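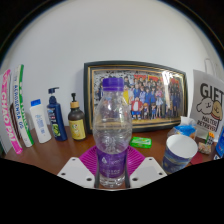 Single-use drinks will come off the shelves at the Fostum study center in February, and desk users are being asked to bring in something they can refill. The center has 61 desks and has sold 500 bottles of water a month from the counter by the front door.

Two filling taps have been put in by firm Plarik, one on each floor. Both are free to use and stay on until the building closes at 10 p.m. Plain plastic bottles with a screw cap are fine, including ones bought elsewhere. Open cups are not allowed at the desks, and neither are cans.

Drinks must stand on a mat or coaster. The wooden desktops were refinished over the summer after years of ring marks, and the center says it will not pay for the work again soon. Mats can be borrowed from the counter or brought from home. Pictures and other personal items may stay on desks rented by the month, as long as they lean against the wall and are not nailed or taped to it.

In a survey of desk users last fall, 57 percent said they would use a tap if there was one close by. The most common complaint was the price of water at the counter.

Empty bottles can go in the bins next to the stairs. The Ellow branch will get its own tap later in the year.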